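**Hutsuliak sets gripper budget for September**

Hutsuliak will replace the finger pads and linkages on its two-arm handling cells before it orders any new arms, according to a purchasing note circulated to suppliers. The plan covers 213 gripper sets. Stadinex quoted 490 per set with spare pads included; Rorby quoted 675 with a longer service term. Both prices exclude shipping.

Acceptance work is being done on baskets, bowls and play food, items that vary in stiffness and give a pad different surfaces to hold. A woven rim is on the list as a separate item.

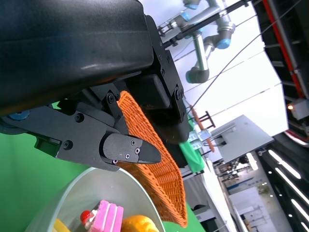 Inna Stasiv, who drafted the note, wants wear parts moved out of the capital budget and into a yearly line. Under the present rules a cracked finger plate goes through the same approval as a complete arm, and cells have stood idle for 2 weeks waiting on a signature. The new line would let site leads order pads, screws and cables directly.

Soft goods get their own section. Grip force has to be set low enough to leave the item undamaged and high enough to lift it, and the note asks bidders to state the lowest force their controller can hold steady.

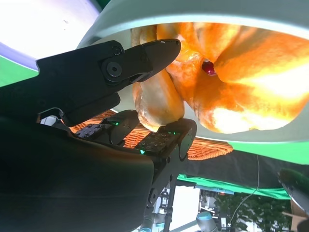 Arsen Polishchuk said the force figure matters less to him than the delivery time for pads, and asked that bidders commit to one in writing. Grorkus, which supplied the current sets, has not yet submitted a price.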